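Support > Community Groups > Ticket 151

Home Tickets Knowledge Base Contact

August, posted by Aurora Falcão

Bulk approve button only clears the first page of member requests

Status: solved

Reported by Gerardo Cabrera, group admin, Orkach

Hi all! We run a hobby group on Orkach and we opened it up to new people this month. The response was fantastic, but now I have a long line of join requests, and when I press Select All and then Approve, only the first 30 go through. The rest stay in the list, grayed out, and the counter at the top doesn't move. I've tried it on my laptop and on my phone. Any ideas?

Aurora, 9:40 am

Great report, Gerardo, thank you for the detail! I can make the same thing happen on my test group, so you're not doing anything wrong. Can you tell me which browser you use and whether you have the Rarkine helper add-on turned on? Your group header loads fine on my end, by the way, and so do the two newest posts.

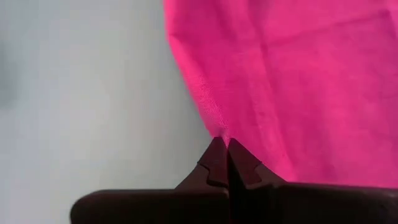 Things we tried

1. Logged out and back in. No change.
2. Cleared the cache for the site only (not the whole browser, Gerardo has a lot of saved logins in there). The counter updated after this, so we got a bit excited, but the grayed out names were still stuck.
3. Turned off Rarkine and reloaded. Now the second page could be selected! Approve still gave "Action could not be completed" after 13 names.
4. Switched the request list from Newest to Oldest. Same message, different names.

Rommel Lumanlan, 11:15 am

Jumping in because I love this kind of bug. Look at the accounts where it stops. In my group it was always somebody who had sent a request, canceled it and sent it again. The list shows them once but the server has two entries, and the whole batch quits when it hits the second one.

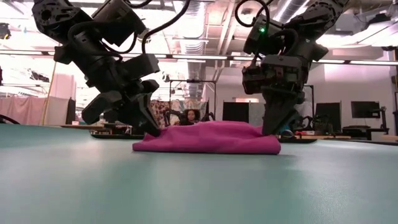 If you decline those people first (they can ask again right away, and they don't get a notice), the rest of the batch sails through. I did a few hundred this way last month and it was such a relief.

Gerardo, 12:05 pm

Rommel, you're a genius! I found 4 double requests, declined them, pressed Select All again with the add-on still off, and the whole page went through in one click. Then the next page, and the next. I've messaged the four people so they know to try again.

Aurora, 12:20 pm

Wonderful! I've passed the double entry problem to Jhun Belmonte on the list team and linked it to this ticket. Until there's a fix, keep Rarkine off while approving and go one page at a time. You can switch it back on when you're done.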